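Sorndale Tableware Word List

README, version 6
Last changed: 10 April 2018
Maintained by Rigoberto Cárdenas

What is in this folder

The Sorndale list is a collection of words that people use for plates, bowls, cups and serving dishes in second-hand shop listings. It has 134 head words. Each head word has one short definition, one or more spelling variants, and a sample sentence written by me or by one of the contributors. The sentences are not copied from real listings.

I began the list when I was helping a small shop, Hinance, to put its stock into a catalog. The same kind of plate was entered as "scalloped", "scallop edge", "wavy", "fluted" and once as "flower plate". A customer who searched for one of these words did not find the others. The list is a simple answer to this problem. It is made for catalogs and search boxes and does not try to be a dictionary of ceramics.

Files

words.csv – the main table, one head word per line
variants.csv – spelling variants and near synonyms, linked by word_id
sentences.txt – sample sentences, one per line, in the same order as words.csv
CHANGES.txt – what was added or removed in each version

All files are UTF-8 with Unix line endings. The separator in the CSV files is a comma, and text fields are always in double quotes. If your spreadsheet program shows strange signs in place of accented letters, please choose UTF-8 by hand when you import the file.

Columns in words.csv

word_id – a whole number, never used again after a word is removed
head – the head word in lower case, singular
group – one of: shape, rim, pattern, color, use, damage
definition – one sentence, without a period at the end
status – "checked" or "open"

A word is "checked" when 2 people have read the definition and agreed with it. In this version 107 words are checked. The rest are open, and most of the open ones belong to the damage group, where sellers and buyers do not always mean the same thing. "Crazing" is a good case. Some sellers use it for any fine line in the glaze, and others only for a full net of lines.

How the words were chosen

A word comes into the list if it is used by more than one seller and if it helps a buyer to imagine the object. Words such as "lovely" or "rare" are left out. Maker names are left out too, and so are names of product lines, because they change too often and I cannot check them.

For colors I kept the plain names and put the more exact names under them as variants. "Mustard" is a variant of yellow, and "teal" is a variant of blue-green. I know that not everyone agrees with the second one. In the Morris branch of the list, teal is placed under blue, and both solutions work if you are consistent.

For rims the group is small but it made the most discussion. The present head words are plain, rolled, scalloped, beaded, pierced and gilt. "Wavy" is a variant of scalloped, and "fluted" has been moved to the shape group, as it says something about the wall of the dish and not only about its edge.

Patterns are described by what is repeated: dot, stripe, check, flower, leaf. The size of the dots or stripes is not part of the head word. If you need it, write it in the free text of your own catalog.

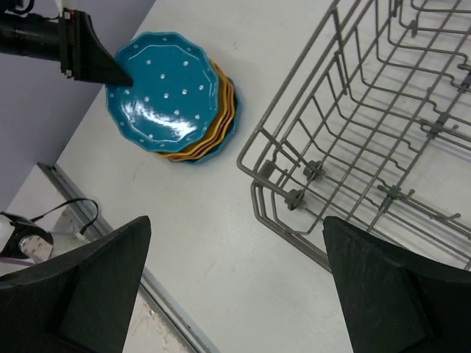
Can one plate have words from more than one group?
It can have one word from every group, so a blue-green plate with a scalloped rim and polka dots gets a color word, a rim word and a pattern word.

Known problems

The list is only in English, and the contributors are mostly from one region. Words for serving dishes are weak. "Platter", "charger" and "tray" still overlap, and I did not find a definition that pleased everyone.

Three sentences in sentences.txt use "saucer" for a small plate without a well. I will correct them in the next version.

The Wisow import script, which some of you use, expects a semicolon as separator. Please change this setting before you load the files, otherwise all columns arrive as one.

License and use

You may use, copy and change the list for any purpose. If you publish a changed version, please give it another name and say which version you started from.

Corrections

Send corrections as a plain text file with the word_id, the old text and the new text. One correction per line is best for me. I read the corrections each September and again before a new version – if yours is urgent, write "urgent" on the first line.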